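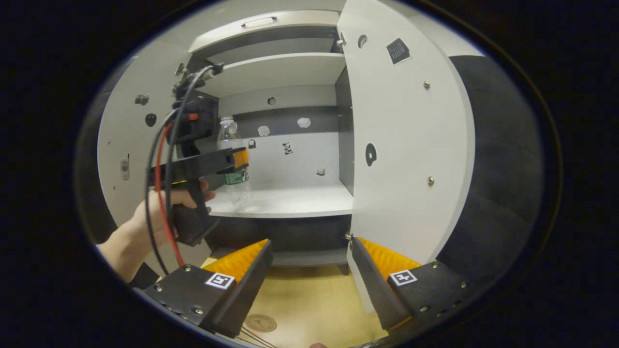 Section 4: Setting Up Your Hatik Trail Guide Before You Travel

Welcome back! If you've worked through Section 3, your Hatik is charged and switched on, and it knows which language you like to hear. Now comes the part most people enjoy, loading the places you're going to visit. Please do this at home, or wherever you have a good steady internet connection, because the signal in the Ivadari hills comes and goes (mostly goes), and the maps take a good while to load.

You will need:
Your Hatik and its charging cable
Your booking letter from Gilchrist Walking Vacations
A home wireless network and its password
A cup of coffee, if you're that sort of person

4.1 Loading your region

1. From the main screen, press the round button once. The word PLACES comes up with a short list under it.
2. Turn the side wheel until Ivadari is highlighted, then press the wheel in. If you're only going as far as the lake villages, you can pick Ivadari South and save yourself some waiting.
3. Type in the trip code from the top right corner of your booking letter. It's all numbers. The one on our sample letter is 1521, so please don't use that one!
4. Choose your network, enter the password, and press OK.
5. Leave the unit plugged in until the green leaf stops blinking. You can go off and do something else in the meantime.

Note: If the leaf turns yellow and stays that way, the connection dropped partway through. Press the round button and the unit will pick up where it left off. You don't have to begin again.

CAUTION: Don't unplug the unit or switch it off while the leaf is blinking. A half-loaded map may look perfectly fine on your kitchen table and then show a blank valley when you get there.

4.2 Choosing your walks and town tours

Each region comes with its full set of spoken stories. For Ivadari that means the old ferry quarter, the market arcades, the hill chapels, the salt road and the forest reserve at Storkumwood, plus plenty of little stops in between. You can keep them all, but the story alerts chime whenever you pass a stop, and in the ferry quarter that can be every few steps. Most of our walkers like to thin them out a little.

1. Open PLACES, then STORIES.
2. Turn the wheel to move down the list. Press once to hear a short sample and twice to switch that group of stories on or off.
3. To keep only the stops close to your path, open DISTANCE and set it to 200 feet. For open country a larger setting is better, as the viewpoints there are often set well back from the trail.
4. Press and hold the round button to save.

Note: The salt road stories were recorded by Gilles Fleury, who has led walks along it for many years and does not hurry. If you'd like to hear him out, find a wall to sit on before you press play. The stop at marker 503 runs the longest and is well worth it, especially if you have your lunch with you.

4.3 Storkumwood: seasonal paths

The reserve closes its marsh loop in January so the nesting platforms can be repaired, and the boardwalk on the east side sometimes closes after heavy rain. Your Hatik shows closed paths as a dotted line. Those dotted lines are only as fresh as your last update, so do run one the night before you go.

1. Connect to the wireless network at your inn. Most of the inns on our routes have one, though you may need to sit downstairs.
2. Open PLACES, then REFRESH.
3. Wait for two short beeps.

CAUTION: If a gate or a sign on the ground says a path is closed, believe the sign, even when your Hatik shows a nice solid line. Turn back to the last marker and choose ANOTHER WAY from the menu.

4.4 A short practice walk

Before you pack, take the unit once around your neighborhood. Open PRACTICE and walk for 10 minutes with the earpiece in. You should hear the chime, a test message, and then a spoken direction home. If the voice is too quiet against traffic, turn it up now and save the setting, as it's fiddly to do with gloves on.

If you hear nothing at all, check that the earpiece is pushed in until it clicks, then see Section 9, Troubleshooting.

Section revised 6/12/20. Continue to Section 5: Sharing One Unit Between Two Walkers.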